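Culville Robotics Club: Practicing Whiteboard Strokes with the Hand-Held Grippers

We get asked for this one every August, when the new members arrive, so let me finally write it down properly. The goal for your first afternoon is modest: teach the gripper what it feels like to touch a whiteboard and stay touching it, without skating off or leaning so hard that the board rolls away from you!

Start with short marker strokes on a clean-ish board, six on top and two underneath. They don't have to be pretty (mine never are). Then pick up both grippers, check that the cables can follow your arms, and bring the right one up to the surface slowly. 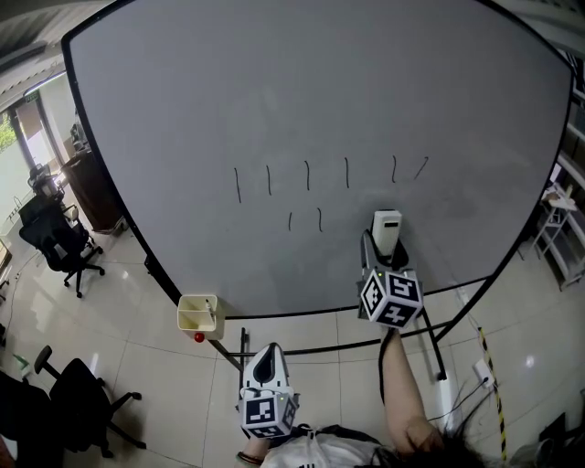 Macarena Arrieta wrote in to say that her students at Drikach kept pushing from the shoulder, and that things went much better once they let the wrist do the small corrections.

I'd second that, and I'd add that it helps to stand closer than feels natural. Keep the left gripper low and near your body while the right one works. Go up to a stroke, touch, hold for a slow breath, and back away the same way you came.

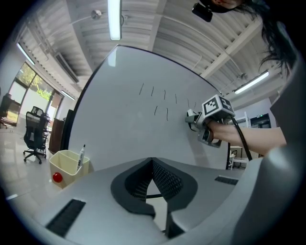

Do 12 of those before you stop for a rest, then swap with your partner and have a look at each other's recordings. Save them in the Skokard folder with your initials, please, and put the cap back on the marker.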